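Zaren opens its practice kitchen to small robot teams

2/16/25

Small teams that want to teach a robot arm its way around a countertop have a new place to start. Zaren, the simulation kit from Onstead, went on general release this week, and it's a lot of fun to poke around in!

The kit comes with 200 ready-made tabletop setups, and every one can be relit, restocked or given a new surface in a couple of clicks. Wood, marble, mixed slabs, low sun, hard shadows: pick what you like and the arm gets to work in it. The views come from close to the gripper, so the person at the desk sees the job from right over the fingers.

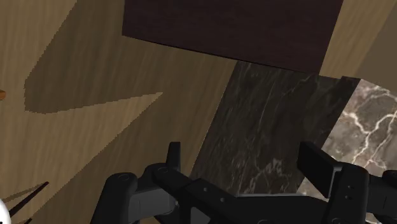
A simulated view over a black two-finger gripper in Zaren, with wood grain and veined marble beyond it.

"We spent ages on the stone," said Natalia Cortés, who leads the surfaces group at Onstead. "A dark slab next to a pale one used to throw our own models off completely, so we put in loads of both."

Early users have been having a good time with it. Ryan Penrose runs a three-person shop called Una that builds sorting arms for bakeries, and he had his first practice run going before lunch (the install took him 2 tries, the second with the manual open). He'd like to see more kinds of grippers, and the shadow edges still look a bit jagged on the quick setting. The full setting is smoother but needs a decent graphics card.

A single-seat license costs $2,905 a year, with a free trial that covers 3 of the setups. Schools can ask Onstead for a classroom rate. The next big update, planned for October, adds drawers and cabinet doors that open.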